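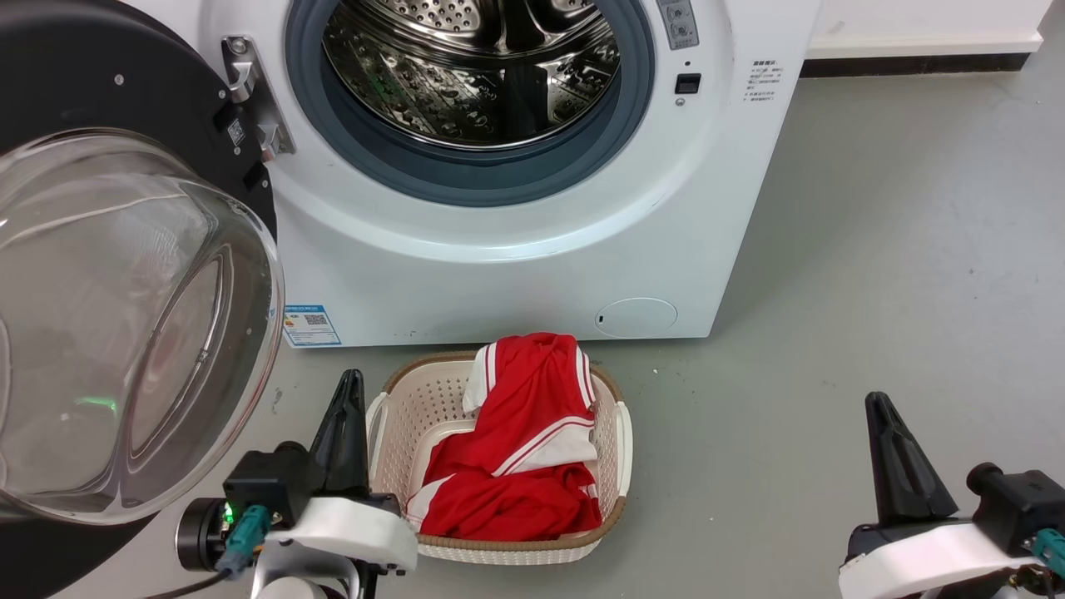 Most front-loading washers seal the door with a rubber gasket that needs regular wiping.

The Last Wash Day on Dirkden Street

The laundromat at the corner of Dirkden and Fourth opens at 5 in the morning, and by a quarter past there is usually someone at the folding table. In February it is still dark then, and the lights inside can be seen from two blocks away.

Wendell Hutchins has owned the place for most of his working life. He bought it from the man who had hired him to fix dryers, and he has kept the old name, Okeck Wash, on the window. He was told once that Okeck was a family name and another time that it was a misspelling. He never looked into it.

"I had the sign repainted twice and both times they asked me how to spell it," he says. "I told them to copy what was there."

Hutchins plans to close in the spring. The building has been sold, the new owner wants the ground floor for offices, and the lease will not be renewed. He is not bitter about it. He got fair notice, and his knees are bad. But the closing will leave this part of the city without a public laundry, and the people who use it are trying to work out what they will do.

Neighborhoods like this one were built with laundromats in mind, even if no planner wrote it down. The apartment houses east of the rail line went up with small kitchens, narrow halls and a single set of pipes running up the back. There was a wash room in the basement of many of them, with a few tubs and lines strung between the posts. When coin laundries arrived, landlords turned the wash rooms into storage and rented them out by the month. Tenants carried their clothes down the street.

Sixty years later, the pipes are the same. Nicanor Vidal manages a brick building on Sin Avenue and gets asked about washers more than anything else, including heat. He has to say no almost every time.

"The drain can't take it," Vidal says. "You put one in on the third floor, and the water comes up in the sink on the second. I've seen it. The man on the second floor was cooking."

His building has 8 apartments. To put a hookup in each one, he was told, the owner would have to open the walls from the cellar to the roof and replace the main drain. The owner got a price for the work and put it in a drawer. Vidal is pushing for a shared room in the basement instead, with two washers and two dryers on a card system. The space is there. It holds bicycles, paint and a boiler that was disconnected before he started.

A shared room has its own troubles. Someone has to clean the lint traps. Someone leaves a load sitting all afternoon, and someone else takes it out and sets it on the floor. Vidal used to live in a building with a shared room and remembers notes taped to the dryer that went on for two pages. He thinks a sign-up sheet would help, and he would lock the door at 10 at night so the people on the first floor could sleep.

Those who live in smaller houses nearby have begun buying machines of their own. Used front-loaders are popular because they can go under a counter or in a closet, and they use less water than the old top-loaders did. They ask for a bit more care. The rubber ring at the door holds water and lint in its folds, and if the door is kept shut all week the machine starts to smell. Hutchins gives the same advice to everyone who asks. Wipe the ring, leave the door open, and use half the soap you think you need.

He has had plenty of practice explaining it. For years people have brought him their questions about stains, wool, zippers and down coats. He keeps a jar of plain dish soap behind the counter for collars. He does not believe in fabric softener and will say so while selling it.

On a Saturday morning the place is full by eight. Regular customers have regular machines, and they will wait for them. A bus driver reads the paper on the bench by the window. Two sisters who run a cleaning service take the big washers along the back wall and fold sheets between them, walking together and apart without talking. A man with a baby on his shoulder feeds quarters into a dryer with his free hand. A college student has fallen asleep sitting up.

There is a bulletin board by the change machine. It has cards for movers, a notice about a lost gray cat, and a flyer for guitar lessons with all but one of the tabs torn off. Hutchins takes down anything older than a season. He has rented out rooms, sold cars and found his own dentist from that board.

The nearest other laundromat is on Katow Road, on the far side of the rail line. By car it is a short trip. By bus it takes two buses, and the second, the 129, does not run on Sundays. Most of the people at the folding table do not have a car. Several say they will wash small things in the tub and save the rest for a monthly trip.

A tenants' group has collected 376 signatures asking the city to let a laundry go into the old firehouse, which has been empty for a while and has good water service. The city has said it will consider the request along with others. One of the others is for a coffee shop.

Hutchins signed the petition, but he has turned down offers to run the new place if it happens. He will sell the dryers for parts. A cousin wants two of the washers for a campground upstate, and the folding table is going to his daughter, who has a sewing business and has been asking for it since she was in high school. It is maple, and it took four men to get it through the door the first time.

He has not set the last day. He wants to give people a month's warning once he knows, and he will put the date on the bulletin board, next to the cat. Until then the hours stay the same, and the last wash goes in at 8 in the evening.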